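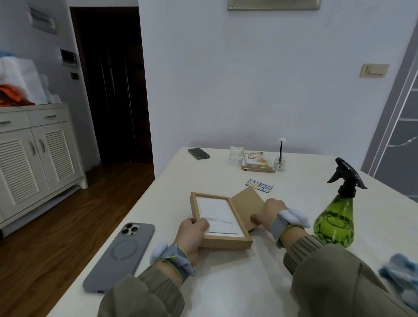
Sointu Rantala: Keep the originals out of daylight and hang copies. Sunlight did more harm to my grandmother's papers in a few summers on a wall than all the decades they spent in a drawer.

## Old family papers: what to frame, what to store, and where?

**Gifty Dankwa**, posted 10th June

My mother moved to a smaller place in January and I ended up with the family papers. There are letters, a marriage certificate, school reports, some naturalization papers, a few pencil drawings and a lot of newspaper clippings. They were in a suitcase in her attic. Most are in fair shape. Some of the clippings are brown and crack if you unfold them, and a few of the letters have rusty paper clips on them.

I have two brothers and we all want something to look at, so putting it all in a closet isn't what we're after. I would like to put the certificate and one or two drawings on the wall. A local shop, Pylypenko, quoted me $271 for the certificate alone, with special glass. I don't know if that's reasonable or if I'm being sold something I don't need.

What I need to know:

- Is it OK to frame an original, or should it always be a copy?
- Do I need the expensive glass?
- What do the rest of the papers go in? I have plastic tubs from the hardware store.
- What do I do about the paper clips?
- Is there any point in keeping the brown clippings?

I live in a house with a dry basement (mostly) and no air conditioning upstairs. The suitcase smells musty but I don't see any mold on the papers.

---

**Aatos Rissanen**

I did this for my wife's family a few years ago, so I'll take it in your order.

Framing. You can frame an original, but light damage doesn't reverse. UV glass slows fading and doesn't stop it, as ordinary visible light does harm too. If you do hang the real thing, pick an inside wall in a hallway or a room that gets no direct sun, and keep it away from radiators, fireplaces, kitchens and bathrooms. A lot of people hang it for a few months and then rest it in a box. For a certificate I would hang a copy. A good color scan printed on decent matte paper looks right from a normal standing distance, and you can make three, one for each of you.

Glass. If it's a copy, any glass will do. If it's the original, then yes, pay for UV glass or UV acrylic. Just as important is what touches the paper. Ask the shop for an acid-free mat and backing, and ask how they attach the document. The answer you want is paper corners or hinges made with Japanese tissue and wheat paste. If they say dry mount, or spray, or tape, go somewhere else. The paper also shouldn't press against the glass. The mat takes care of that.

I can't tell you if $271 is fair without knowing the size and what's included. Get it itemized. When I asked around I was quoted up to $647 for one large sheet, and most of the gap was the molding, the part that does nothing for the paper.

Storage. Skip the basement and the attic, even if the basement is mostly dry. A closet on an interior wall on the main floor is better. The hardware store tubs vary a lot in what they're made of, and a tight lid holds in any damp that's already in the paper. Buy acid-free folders and a document box. I used Akero folders in letter size and they've been fine, although the tabs are flimsy. Unfold the letters if they open easily and store them flat. Write on the folder, in pencil, before the paper goes in it.

Paper clips. Lay the letter on a table, clip side up. Slide a strip of thin plastic (cut from a clear sleeve) between the clip and the paper on both sides. Then hold the long loop down and gently lift the short one until it lets go. Don't pull the clip off along the paper. If it's rusted in, leave it until you can ask someone. Rust stains stay, so don't try to bleach them.

Musty smell. Get rid of the suitcase, or at least keep it in another room. Let the papers air indoors, out of the sun, for some days. No sprays and no dryer sheets.

---

**Eino Savolainen**

Just laminate everything. My dad laminated his army papers and they still look brand new. Takes an afternoon and you can handle them all you like.

> **Aatos Rissanen:** Please don't laminate originals. The heat and glue can't be undone safely, and some offices won't accept a laminated certificate. Clear polyester sleeves give you the same handling and the paper slides back out.

> **Eino Savolainen:** OK, didn't know that about certificates. Sleeves then.

---

**Fumiko Koyama**

Agree with most of what Aatos wrote. I'd add a bit on the clippings.

Newsprint is poor paper and it browns from the acid in it. There isn't much you can do at home to stop that. The deacidification sprays work on some papers, but they cost a lot and can shift certain inks, so I wouldn't spend money there. Scan or photocopy the clippings onto acid-free paper, file the copies, and then decide which originals you care about. Whatever you keep goes in its own folder or sleeve, away from the letters. A clipping left against a letter will leave a brown rectangle on it. If one is too brittle to unfold, don't force it. Leave it folded and put a note with it.

For scanning, 300 dpi is enough for typed pages. I go to 600 for drawings and anything small. Scan the backs too if there's writing, and don't run any of it through a sheet feeder. Name the files with a date and a surname so your brothers can find things without calling you. Keep one copy somewhere other than your house.

On the naturalization papers - put those somewhere safe and don't hang them. They have personal details on them and they're a nuisance to replace. Check what the rules are before you make copies, too. Some certificates have wording printed on them about copying.

Pencil drawings smudge, so no plastic sleeves for those. Static can lift the pencil. Use a paper folder with a sheet of smooth acid-free tissue on top. If you frame one, glass is better than acrylic for the same reason.

---

**Gifty Dankwa**

Thank you all. I asked Pylypenko for the breakdown and they do use paper corners, but I'm going with a copy of the certificate for now and putting the money toward one of the drawings, with UV glass. Folders are ordered. The tubs are going back to the store. I got two clips off last night with the plastic strip method and left the third one where it was.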